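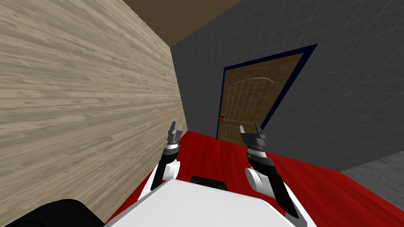
## Why long halls echo

Sound is a vibration that travels through air. When you clap, your hands push on the air next to them. That air pushes on the air beside it, and the push spreads outward as a wave.

When the wave meets a wall, part of it bounces back. This is called reflection. Part of it soaks into the wall, which is called absorption. Hard, smooth surfaces such as tile reflect most of the sound. Carpet, curtains and cushions absorb much more of it.

In a corridor the walls are close together, so sound bounces from side to side many times before it fades. The bounces arrive too quickly for your ears to separate them. You hear one long, blurry sound - this is reverberation.

An echo is different. It is a single reflection that reaches you late enough to be heard on its own. To hear one clearly, you need to stand well back from a large, hard surface.

### Words to know

- **Vibration:** a quick back-and-forth movement.
- **Frequency:** the number of vibrations each second, measured in hertz (Hz). A 100 Hz sound is a low hum. A 2000 Hz sound is much higher.
- **Reverberation:** many reflections blended together.

### Try it

1. Stand in a hallway at home or school and clap once.
2. Listen until the sound has gone.
3. Ask a grown-up to help you hang a doona or thick blanket along one wall.
4. Clap again from the same spot, and write down any difference in colour-coded notes: blue for before, red for after.

Rowena Macaraeg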